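From: Fereshteh Nazari
To: startup-watch list
Date: 31 January 2019
Subject: Re: Danjuma out at Clurno?

Chibuzor Yusuf wrote:

> Has anyone got the real story on Danjuma Adeleke? His profile now says
> "formerly" in front of Clurno, and the company's team page goes straight
> from the CEO to the head of sales with a gap where a face used to be. No
> press release that I can find. I have a small amount of money in this
> thing through the Wurska fund, so I'm asking as a fan and also as a
> person who would like to see the small amount again.
>
> Also, does this kill the sleep patch? It was supposed to be his baby.

Chibuzor, I can give you some of it. I was on contract there until November, doing the paperwork side of the patch, and I still have lunch with people who shouldn't talk to me as freely as they do.

First, he did leave. He told the staff in a two-paragraph email that thanked everyone for "the ride," a word he has now used at three companies. The second paragraph was mostly about returning his parking pass. There was no mention of a reason, and the CEO's reply-all was a thumbs up, which half the office took as warmth and the other half as the opposite. I have met the man and I still couldn't tell you.

The version I believe is boring. Danjuma wanted to put the patch through a proper trial before selling it, 300 people over a full winter. The board wanted to sell it as a "wellness product," which in this business means you can ship it as long as you never say what it does. They argued about that from spring until fall. Then Adaeze Aliyu came in as chief operating officer, looked at the bank balance, and the argument was over.

I don't think she's the villain here, by the way. She came from Ekwueme, where they ran a beautiful trial and went broke four weeks before the results. You only need to live through that once. If I'd had to sit in that building while the chairs were being sold, I'd be shipping things by the truckload too.

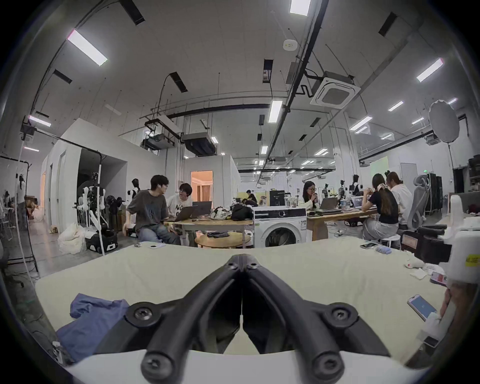 As for your question about the patch, no, it isn't dead. They had 1,000 units made last year and those are still sitting in a warehouse, so somebody is going to wear them. What I'd worry about is the software. The patch itself was never the hard part. Danjuma's team wrote the piece that decides whether you're asleep or just lying there thinking about your mortgage, and two of his five engineers have already followed him out the door. The ones who stayed are good, but they didn't write that part and they'll be reading his comments for months. I've read his comments. One of them says "fix this before anyone sees it."

On the money, I wouldn't panic. Wurska put in early and has a seat on the board, so if anyone is getting paid back it's them, and then at some length you. Ask them for the year-end letter. They're slow to send it but they do send it. When you get it, skip the part about vision and look at how many months of cash they say Clurno has left. If the number is missing, that's a number too.

There's also a rumor, which Onyekachi Okafor brought up on this list a while back and got shouted down for, that Danjuma is starting something with the Jollora people. I owe Onyekachi an apology because I did some of the shouting. I've since heard the same thing from a second person. Neither of them knew what the new company would make. One said hearing tests, the other said "something with the ear," so I suppose they could both be right. He signed a fairly stiff agreement about not competing with Clurno, and I'd guess the ear was chosen for being a decent distance from the wrist.

Please don't forward that paragraph. I know it's a mailing list with 157 subscribers and a public archive, but I'd like to have asked.

If anybody here still works at Clurno and wants to correct me, write to me off-list and I'll post the correction without your name on it. I got the date of the last layoffs wrong and heard about it for weeks, so I know you're reading.

One practical thing for those of you who were in the early tester group. Your accounts were tied to Danjuma's department, and the download page for your own sleep data stopped working for me last week. Support answered in a day and mailed me the file, so write to them and ask for the "full export." If you only ask for your data they send you a PDF with a picture of a moon on it.

Fereshteh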